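Tagebuch, Mai, kurz vor elf am Abend

Endlich angekommen! Die Ferienwohnung in Hundberg liegt ganz oben am Hang, 14 Stufen bis zur Haustür (mit zwei Koffern und der Kühltasche waren es gefühlt 196), und der Schlüssel steckte wie versprochen im kleinen Kasten neben der Regentonne. Gebucht hatte ich über Skedlow, weil Plurell für dieselbe Woche nichts mehr frei hatte. Der Vermieter heißt Fraser Jardine, ein Schotte, der irgendwann hier hängengeblieben ist und am Telefon ein herrliches Deutsch spricht, halb Hochland, halb Schwaben.

Die Betten sind gut, das habe ich natürlich sofort getestet. Nur die Heizung im Bad will nicht so recht, und der Wasserkocher braucht eine Ewigkeit. Dafür lag ein Brot in der Küche und eine handgemalte Wanderkarte, auf der die Hälfte der Wege keinen Namen hat. Herrlich!
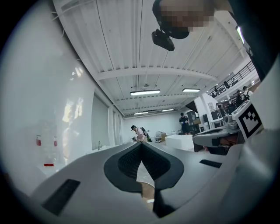

Am nächsten Morgen

Geschlafen wie ein Stein, bis die Kirchenglocken loslegten. Um sieben! Na gut, dann eben früh zum Bäcker, 5 Brötchen und ein Stück Mohnkuchen, das den Rückweg nicht überlebt hat. Danach sind wir zur Testa hinunter, so heißt der Bach hier, und haben die Füße reingehalten. Eiskalt, ich habe gequietscht wie ein Kind.

Nachmittags rief Herr Jardine an und fragte nach der Heizung. Man muss den Regler erst ganz nach links drehen und dann langsam hoch auf 24, darauf muss man auch erst mal kommen. Jetzt läuft sie, und die Handtücher hängen drüber. Morgen wollen wir den langen Weg über den Kamm probieren, falls das Wetter hält. Brot für die Rucksäcke ist noch da, Käse muss ich noch holen.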